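Plorkville Home Machines Club
Minutes, 5 March 2020

Osvaldo Xavier in the chair. Minutes of the last meeting read and approved with one spelling fix (Magalhães, with the tilde, sorry again!).

1. Can a machine do the laundry yet?
This took up most of the evening and we could easily have kept going. Osvaldo opened by saying that two years ago he would have laughed at the question, and now he wants to argue about details. Jusik has been keeping a log of attempts at the washer door: 100 tries, 41 of them finished with no human hand involved. People clapped at that. Magalhães pointed out that a door is a lovely test, big and round and on a hinge, so the arm has to follow a curve and keep touching it the whole way.
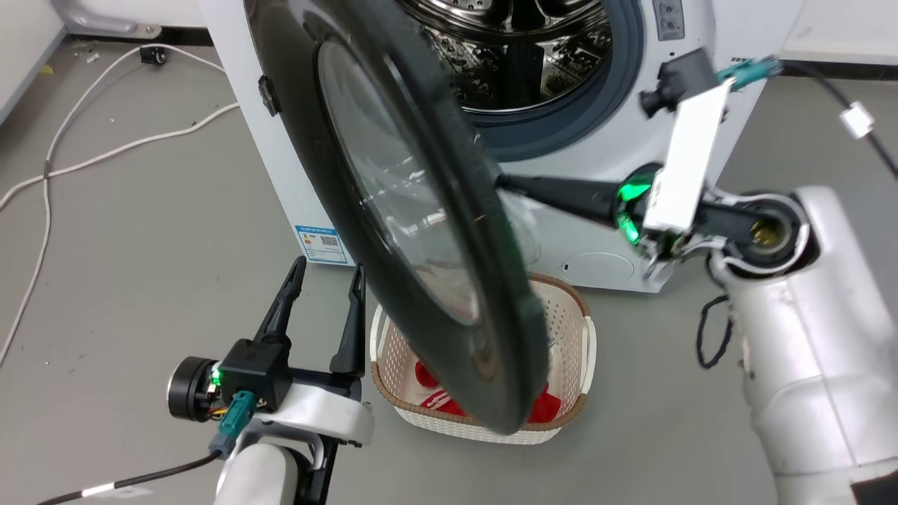
Clothes are another story. A shirt never has the same shape twice, and everyone who has tried it agrees that the hard bit is knowing when you've got one sock and when you've got three. Jusik thinks loading will come well before folding. Magalhães disagrees and would like it noted that towels are "practically solved" (some groans, but she may be right about hand towels).

2. Shop floor
Statis sent a short note on shelf restocking. Boxes go well, bags of rice do not. We loved the part about turning labels to face front, and want to hear more.

3. Money
Balance stands at 872 dollars. Agreed to buy spare finger pads and a second basket.

4. Next topics
Dishes in May, glasses included if we're feeling brave. Osvaldo to ask Statis for a longer talk. Jusik to bring the full log, failures too, because those are the fun ones.

Meeting closed, though half the room stayed on to talk about socks.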